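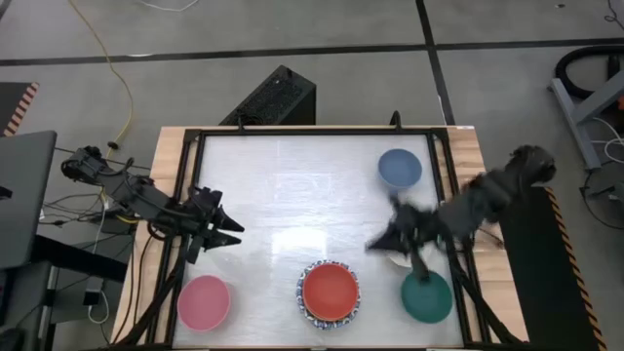 Bowls out on the white panel: slate blue, rose pink, teal green, and the orange-red one sitting on the patterned plate.

Welcome to the bowl page! I've been meaning to put this up since November, when Ffion Nicholas asked me what I did with all my mixed dishes and I talked for so long that her coffee went cold. So now it has a page, and I can just send people the link.

A little background. I never bought a matching set in my life. What I have is a bowl from one place, a bowl from another, and a plate that goes with none of them (or with all of them, depending on your mood). I like it that way. When my cousin Marcelino Medeiros got married he was given the full Ichikawa dinner service, every piece the same cream color, and I remember standing in his kitchen thinking it was very handsome and that I would be bored by the weekend.

Where they came from, as best I remember:

The orange-red bowl. Flitley, the secondhand place with the bad parking. I paid 3 dollars for it and the woman at the counter wrapped it in so much newspaper I thought she'd changed her mind about selling. It's the one I reach for when I have soup.

The pink one. Same shop, different trip. It was way up on a high shelf and I had to ask for the stool. Ffion says it's a dessert color and won't eat chili out of it, but she's wrong, chili looks great in it.

The slate blue. A present from Marcelino, who felt I needed "something calm." It holds keys more often than food, I'm sorry to say.

The teal green. I went back and forth on this one for weeks! In some light it's nearly blue and in some light it's just plain dark green, and I couldn't decide whether I liked that. I do now. Popcorn, mostly.

The plate with the blue and white rim. From the Platodis street market, out of a box marked 680 that turned out to be the stall number and not the price, thank goodness. I had my wallet halfway back in my pocket.

Now, stacking. I go plate first, then whatever bowls are nearest, and I don't fuss about the order of the colors. Marcelino sorts his by size and then by how often he uses them, which works for him because he has a cupboard the length of a bus. 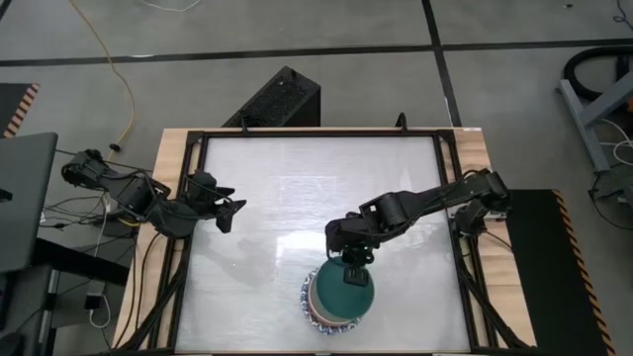

A stack with the green on top of something pale is my favorite combination, and I love when a bit of the patterned rim pokes out around the bottom. It doesn't have to sit perfectly level either. If a bowl wants to lean a little, I let it lean, and I only straighten things up when the stack is going into the cupboard.

Ffion keeps sending me links to a wire shelf from Droltamis that would give every bowl its own spot. It's nice, but then I'd have to look at them all lined up like a store, and half the fun is pulling one out of the pile and seeing what's under it.

I'm still looking for a yellow one, by the way, something cheerful and not too deep. If you spot one at Flitley before I do, please grab it and I'll pay you back.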